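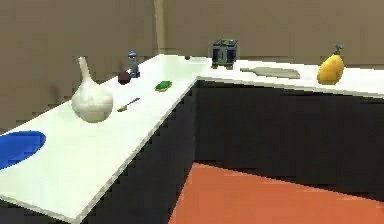 A practice kitchen made by a computer. The yellow spray bottle is on the right.

How does a robot learn to clear a kitchen counter? One way is to give it a lot of examples.

Yuto Kamata builds pretend kitchens for a project called Grerivis. Each one exists only inside a computer. It can have a toaster, a sponge, a cutting board and other things you might find at home. If a pretend vase gets knocked over, there is no mess to sweep up.

To make an example, a person steers a pretend robot arm with a hand controller. The job might be "pick up the sponge" or "move the spray bottle to the left." The computer saves what the robot's camera sees and how the arm moves, many times each second. One saved try is called a demonstration.

Yuto's team recorded 710 demonstrations in June. Bastien Rey watched them all and took out 111 where the job was not finished. The rest went to the learning program.

The program looks for patterns. When the sponge is on the left, which way did the arm go? When it is near the wall, how did the arm reach it?

Between tries, the computer moves the objects to new spots. It can change the color of the floor and walls too. If the sponge always sat in one place, the program might only learn to reach for that place.

Try it yourself: Ask a friend to put a cup on a table. Write down each move your hand makes to pick it up. Then have your friend move the cup, and do it again. Which steps changed?

Word to know
Simulation: a computer copy of a place or an event, used for practice or testing.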